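The planner that changes its mind

Endang Pillai keeps a notebook of every argument she has had with a motion planner, and she was kind enough to let me leaf through it while the kettle boiled. She has led the control software side at Studalis for some years now, and her current project, a two-arm task planner called Praltora, takes up most of the pages. The entries are short and rather cross. "Left arm waiting for right arm waiting for left arm," reads one, underlined twice.

"That was my whole January," she says, laughing. "Each arm was being terribly polite. They had both reserved the same bit of space in the middle of the table, and neither would go first."

Before Praltora, each arm had its own planner and treated the other as an obstacle that happened to move. It was simple and it was safe, she says, and it was also very slow, particularly with soft things like plastic bags that call for a hand in two places. Now there is one planner for the pair, and it writes a short joint schedule, carries out the first piece of it, looks again, and throws the rest away if the table has changed.

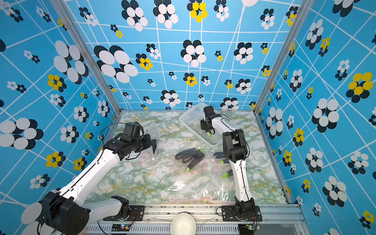
One arm at the clear bag, the other over the mesh basket. The toy eggplants lie in a second bag in the middle.

Clear plastic is where her colleague Dimas Harahap comes into the conversation, and once he is in it he is hard to get out (I mean that fondly, I could have listened all afternoon). Dimas writes the perception code. He would like everybody to know that a see-through bag is a miserable object to look at with a camera.

"You get a bright reflection along a fold, and the software is sure it has found an edge," he says. "Or it looks straight through and reports the vegetable, which is lovely, except the gripper can't get to the vegetable, there's a bag in the way! So I stopped asking for one answer. I pass Endang a handful of guesses with a score on each, and she can decide how brave to be."

Being brave, in Praltora, is a number in a settings file. Set it low and the arms go back for another look before almost every grasp. Set it high and they commit early. The two of them have disagreed about the right value since the first week, and I got the feeling they rather enjoy it. The planner considers up to 40 candidate grasps at each step, a limit Endang picked on a Friday evening and has been meaning to revisit.

The part she is proudest of is a small tool called Halim, which replays a run next to the plan the software had in mind at each moment. It took her 11 days to write, and she says she should have done it before anything else.

"You watch an arm stop and you think, well, the controller is broken. Then you open Halim and see it had a perfectly sensible reason, it believed the other wrist was two inches closer than it was. You can't get that from a log file. Well, you can, but you'll be there until supper." 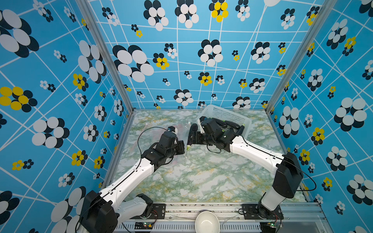

Both grippers close together over the middle of the table, with the basket behind.

Close work like this is handled by a separate layer, which slows both arms as the distance between the wrists shrinks. Dimas wanted a hard stop. Endang wanted a gentle curve, and for now the curve has won, with a hard stop tucked underneath it for the nights when she can't sleep.

I asked what comes next, and they both answered at once, with different things. Dimas wants his scores to remember what the camera saw a moment earlier, so that an item hidden under a gripper doesn't simply vanish from the list. Endang wants to tidy up the scheduling code so that the team at Lanham, who have been asking very patiently, can try it on their own arms.

"It still has my notes to myself all through it," she says. "Some of them are quite rude. I'd like to get those out first."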